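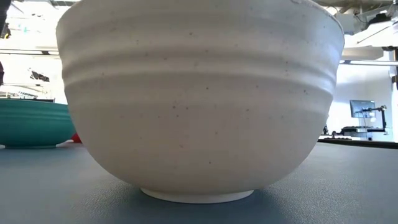
Moi, les bols, c'est une histoire de petit-déjeuner. Petite, je buvais mon chocolat dans un gros bol ébréché que personne n'avait le droit de toucher, et je crois bien que tout ce que je fais aujourd'hui chez Skelow vient de là ! J'ai ouvert la boutique il y a 12 ans, dans une ancienne mercerie, avec deux étagères, une caisse d'occasion et un stock de vaisselle dépareillée qui tenait dans le coffre de ma voiture.

## Une boutique de bols (oui, presque seulement de bols)

Au départ, je vendais un peu de tout : des assiettes, des pichets, des théières qui gouttaient. Et puis les clients revenaient toujours pour la même chose. Le bol à soupe, le bol du matin, le grand saladier qu'on sort quand la famille débarque… J'ai fini par suivre le mouvement. Il reste bien quelques tasses près de la caisse, mais je ne vous promets pas qu'elles seront là à votre prochaine visite.

Je travaille avec des ateliers que je connais bien. Le plus ancien, c'est Dierckx, qui me fournit les grandes pièces depuis mes débuts. Pour les petites séries colorées, je passe par Prurketti, dont j'attends chaque livraison de septembre comme une gamine (j'ouvre les cartons sur le trottoir s'il le faut). Entre les deux, je chine, j'essaie, je me trompe aussi. J'ai une caisse entière de coupelles orange invendables dans la réserve, si ça tente quelqu'un.

## Ce que j'aime dans un bol

D'abord, le pied. C'est la première chose que je regarde, je retourne tout, même au restaurant, et ça agace beaucoup à table. Un petit pied étroit donne de l'allure à une grosse pièce ronde. J'aime aussi les stries qu'on sent sous le pouce quand on fait tourner un bol tourné à la main, et les émaux mats, crème ou blanc cassé, avec des mouchetures brunes semées un peu n'importe comment. À côté de ça, j'ai un faible pour les verts bien brillants – on ne se refait pas.

Ce que je n'aime pas, ce sont les services complets où tout est pareil. À la maison, rien n'est assorti et je vous encourage à faire de même. Un rouge franc à côté d'un vert foncé, un petit bleu clair moucheté près d'un grand crème, un gris-bleu pour calmer tout le monde, et un seul bol à motifs, blanc avec des bandes bleues, qu'on pose un peu plus haut que les autres.

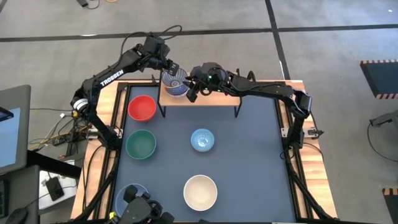
Je passe un temps fou sur ces mélanges. Je pose les bols sur un fond sombre, gris ou bleuté, je recule, j'en change un, je recommence, et il est souvent 19 h quand je pense à fermer. Si vous hésitez entre deux couleurs, apportez un bol de chez vous, on cherchera ensemble ce qui va avec !

## Où nous trouver

La boutique est à Drususgate, au numéro 40, avec la porte bleue qui coince (poussez fort). On y trouve presque 2000 pièces, réserve comprise. Tout n'est pas en rayon, alors demandez, j'adore fouiller.

Je prépare moi-même les commandes à expédier, avec beaucoup trop de papier froissé. Gardez-le, il resservira, ou rapportez-le moi si vous passez dans le quartier. Et pour les pièces un peu fêlées, il y a le panier du fond, à prix doux : parfait pour les clés, les citrons ou les bulbes de jacinthe.

Ouvert de 10 h à 18 h 30, avec une pause vers 13 h, le temps d'une soupe. Dans un bol, évidemment.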